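Drehpuzzle

Ein Drehpuzzle ist ein mechanisches Geduldsspiel, dessen Teile sich gegeneinander verdrehen lassen, ohne dass der Körper auseinanderfällt. Am bekanntesten ist der Zauberwürfel, den der ungarische Architekt Ernő Rubik 1974 entwarf. Seine Mechanik ist verblüffend schlicht: Sechs Mittelstücke sitzen auf einem Achsenkreuz, zwölf Kanten und acht Ecken gleiten darum herum.

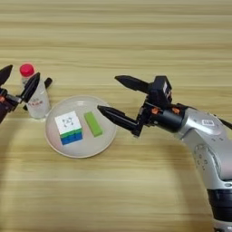
Trotzdem ergeben sich daraus mehr als 43 Trillionen Stellungen! Jede davon lässt sich in höchstens 20 Zügen lösen, ein wunderbares Ergebnis, das 2010 mit großem Rechenaufwand bewiesen wurde.

Zur Sammlerkultur

Neben dem klassischen Würfel gibt es Pyramiden, Dodekaeder und asymmetrische Formen in riesiger Vielfalt. Der Sammler Juraj Bednárik besitzt 130 Stücke, darunter den seltenen Vamanura mit 12 Drehachsen, und zeigt sie jeden Mai beim Puzzletreffen in Pindisura. Besonders reizvoll sind Formvarianten, die beim Verdrehen ihre Gestalt wechseln und schon nach wenigen Zügen wie kleine Skulpturen aussehen.
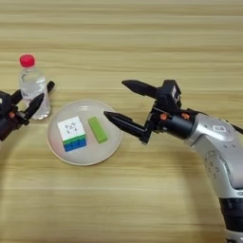

Warum bewegen sich die Mittelstücke beim klassischen Würfel nicht von ihrem Platz?

Sie sind fest mit dem Achsenkreuz verbunden und können sich nur um sich selbst drehen. Ihre Farbe legt deshalb fest, welche Farbe die jeweilige Seite am Ende haben muss.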